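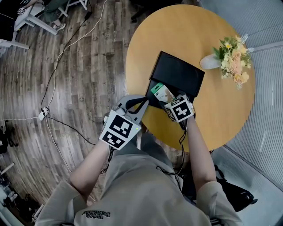 Putting together a first aid box for the house

Last updated 11/26/24

Most homes own enough plasters and dressings. They are just in four different drawers, and the one you need is under the batteries. An hour at a table will sort that out, and after that the job is a ten-minute check twice a year.

Choosing the box

Any rigid box with a hinged lid will do. A loose lid gets put down somewhere and stays there. Look for one where the lid stands up without being held, as you will often be opening it with one hand. Black or dark boxes hide scuffs but they also vanish at the back of a cupboard, so put a strip of white tape along the front edge and write FIRST AID on it in capitals.

Size matters more than looks. Measure the shelf first. Ours is 40 cm deep and we still managed to buy a box that would not go in with the door shut. A box that is too large fills up with things that have no business there, such as sun cream, hair bands and the instructions for the thermometer before last.

If you want dividers, the Dikari drawer inserts can be cut down with scissors and wedge in well enough without glue. Two are plenty. More than that and the sections get too narrow for a rolled bandage.

Before you pack

Clear a table. Flowers, post and cups can go elsewhere for the time being. Gather everything medical from the kitchen, bathroom, car and coat pockets and put it all down in one place before anything goes in the box.

Then go through it:

Check dates. Sterile dressings, wipes, creams and eye wash all carry one. Anything past its date comes out.

Check wrappers. A sterile dressing with a split or punctured wrapper is no longer sterile. Keep it for practice or for wrapping something in the shed.

Press a plaster from each old packet on to the back of your hand. If it lifts at the corners straight away, the glue has gone and the rest of the packet will be the same.

Take unwanted medicines back to a pharmacy. Do not put them down the sink or in the bin.

Plasters

Keep plasters in the box they came in. People tip them loose into a tub to save room, and then the paper wrappers rub through and the sizes get mixed. The carton also tells you what they are made of, which you will want to know if a visitor reacts to certain adhesives.

Stand the carton upright with its front facing you when the lid is open. If it has to lie flat, put it on top of everything else. Plasters are what you will reach for nine times out of ten, and digging for them is how the rest of the box gets untidy. 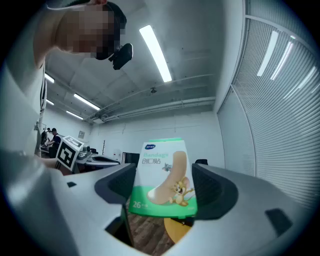
Todorova wrote in to disagree with keeping the carton: "We did that for years and the children always put the empty one back. Now I use a clear bag with a zip and I can see from across the kitchen when we're running low. I cut the front panel off the carton and slip it in the bag so we still know what they are."

That works too, provided the bag is a stout one. Cartoon plasters are worth having if there are small children in the house. They stick no better than plain ones but there is less arguing. Keep a few plain ones as well for anybody who has to go to work in them.

If the packaging is in a language not everyone in the house reads, write the contents and the date on a sticky label and put it on the side. Do not cover the printed date with it.

What else goes in

Our own list, for a household with no special needs:

Plasters in mixed sizes
Sterile gauze pads, small and large
Two rolled bandages and one triangular bandage
Microporous tape
Cleansing wipes, alcohol free
Round-ended scissors
Tweezers
Disposable gloves
Eye wash pods
A digital thermometer
A small torch
A card with phone numbers

The Trilaslow tape is the one we go back to. It tears straight across by hand, and a roll lasts us well over a year. Cheaper rolls need scissors every time.

Painkillers and other medicines are better kept apart, locked or high up. A first aid box should be somewhere any adult or older child can get at it, and those two aims do not go together.

Packing it

Heavy and seldom used things go in first: the triangular bandage, the large dressings, the spare tape. Next come rolled bandages, laid on their sides so the ends do not unroll. Scissors and tweezers go down the front edge, points towards the side wall. Gloves go on top of the dressings, because you should be putting them on before you touch anything else. Plasters and wipes last.

Leave a bit of slack. If you have to press the lid down, take something out. Crushed cartons split at the ends and dressings get creased through their wrappers.

Close it, give it a gentle shake, and open it again. If the layers have moved, fill the gaps with a folded clean cloth.

The list in the lid

Tape a contents list inside the lid – paper is fine, card is better. Write the item, the quantity and the earliest expiry date. Use pencil for the quantity. When someone takes the last of anything, they circle it, and it goes on the shopping list that week.

We tried a printed label sheet from Gikico for this. It looked smart but the surface would not take pencil, so we went back to an index card.

Where to keep it

Not the bathroom, which is too damp, and not above the cooker or beside a radiator. Wrappers and adhesives last longer somewhere cool and dry. A hall cupboard or a kitchen shelf away from the heat is usually right. Whatever you settle on, tell everyone in the house, and tell the babysitter.

Keep a second, smaller kit in the car. Take the creams out of it in summer.

Buying replacements

Big multipacks look like good value. A pack of 60 plasters is fine for a family and too many for one person, who will be throwing half of them away in a few years. Buy to what you use. For two adults, one ordinary carton and 3 of the large dressings will see most years through.

Supermarket own-brand gauze and wipes have been no worse than the dearer ones for us. The things worth paying a little more for are tape and scissors.

When to check it

Pick two dates you will remember. We do ours when the clocks change in spring and again at the start of December, before people come to stay. Read down the card in the lid, look at the circled items, check the torch and the thermometer still switch on, and wipe out the box. Spare batteries live in a small bag taped to the torch.

A box that has been opened in a hurry should be looked at the same evening. Put back what was left on the worktop, bin the empty wrappers and wash the scissors in hot soapy water. Dry them properly before they go back in.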